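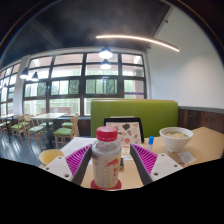 Ailbhe Egan says the madder went brown on us for one simple reason, which is that we let the pot get too hot at the end, and she would like it written down before we all start blaming the water again.

December, a little after 4 p.m.

So, written down, Ailbhe! I do still have a soft spot for the water theory (ours is hard, and chalky water is supposed to be kind to madder, so I'm not sure it makes much sense as a culprit), but the last skeins out of the pot were certainly duller than the first ones. The first two are a lovely brick red, the sort of color I had in my head all through November, and the rest look like strong tea.

What we did, for whoever picks this up next: 490 grams of the Jedico two-ply, scoured the night before and mordanted with alum. Ground root from the Grīnberga bag, the older one with the torn corner, soaked overnight in a cheesecloth pouch. Then into the bath and up slowly on the small burner. I stepped out for 20 minutes to take a phone call, and I'm afraid the pot was steaming a good deal harder when I came back than when I left it.

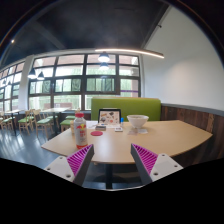

Light wooden table, the rounded corner by the paneling.

Doğukan Dağdelen wants to try the same root again at a lower heat and leave the yarn in the bath overnight with the burner off. I'm all for it. He also asked whether we squeezed the pouch, and yes, I did, twice, and I remember feeling quite pleased with myself about it. He made a face. Apparently that can push out the browner stuff.
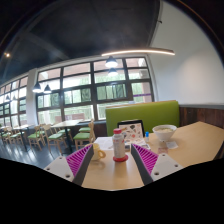 2 min read

Still to do: rinse the brown skeins once more with the wool soap and see if anything lifts. If they stay as they are, I'd like to dip one in weak indigo, which might give us a decent plum, or might give us mud. Tag the two good ones "madder, first out" and keep them away from the window. The new bag of root is on the shelf over the sink, unopened, and please leave it that way until the old one is used up.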